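Workshop > Seter guides > Choosing a hand

31/07/2018
By I-hsuan Tsao

Print this page | E-mail this page

How to compare two hands on the waste bin job

When Po-yen Chung and I first began trying out hands for the Seter project here at Brirnthorpe, we did what everybody does and lifted foam blocks off a table for days on end. It was pleasant enough, but it told us very little. The bin job is a far better teacher, and you can set it up in any room with a bit of carpet. You need a bin, a thin bag and a few light things to throw away — a drinks bottle with a screw cap is lovely for this.

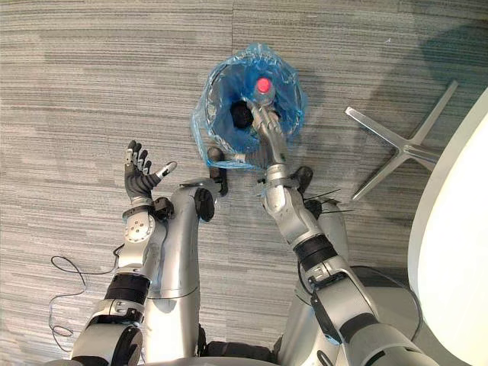
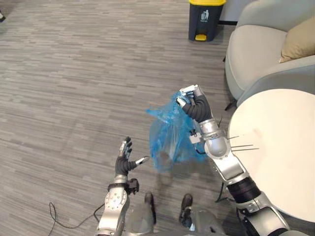 The bag is the hard part of the job, and the bottle the easy one.

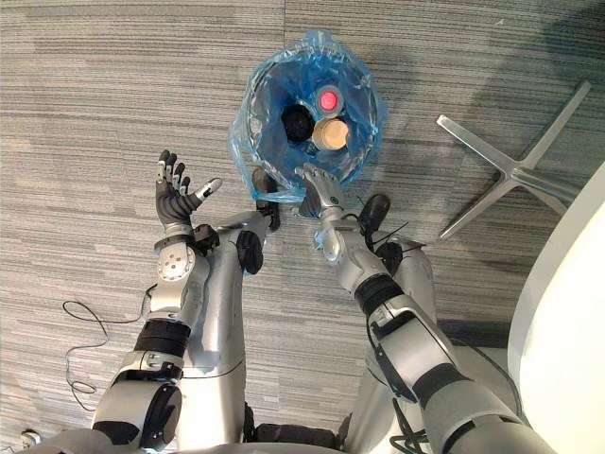
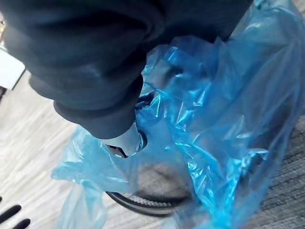 Should I test both hands on the same arm?

Use the same arm if you can spare the time for swapping them over. Two arms on one robot are never quite alike, and a tired joint on one side will make a perfectly good hand look clumsy. If swapping is out of the question, run the whole job with the hands as they are, then mirror the layout and run it again, and keep the two sets of notes apart.

Setting up

Stand the robot so that the bin is comfortably within reach of both arms, and put a bit of tape on the carpet so you can get the bin back to the same spot each time. Clear away any cable you don't need. Fit a fresh bag and let the spare plastic fold over the rim, much as you would at home, and do resist the urge to smooth it down neatly! A tidy bag flatters every hand.

Running the bottle drop

1. Hand the bottle to the robot with the cap upwards, gripped low on the body.
2. Bring it over the mouth of the bin and pause there for 3 seconds. Watch for the sides of the bottle caving in, and for any slow slipping.
3. Open the fingers. Write down whether the bottle went in cleanly, caught the bag on its way or missed altogether.
4. Do this 20 times with each hand before you change any settings. I know it is dull, but please don't stop early because one hand seems to be winning.

Running the bag lift

Start with a gentle closing force and let the fingertips come down onto a fold of the plastic, so that they gather a good pinch of it before they close. Casado, our older controller, likes to close as soon as it feels anything at all, and with thin film that usually means closing on air. The Prerex one waits a little, and I've come to prefer it for this, though Po-yen finds it slow and tells me so.

Raise the arm gently until the bag is clear of the bin, then hold it. If the plastic creeps through the fingers, add force in small steps — never a great jump, or you'll be picking shreds of bag out of the finger joints all afternoon (ask me how I know). Use a wrist camera as well as the head camera if you have one, as the folds right under the fingertips are very hard to judge from above.

Keeping notes

We give each attempt its own line, with the hand, the controller, the closing force and a few plain words on what happened. Our notebook stood at 494 lines when we finished in June, and the plain words have been more use to us than the force readings. "Let go too soon" is a perfectly good entry. Change the bag whenever it tears, and write that down too.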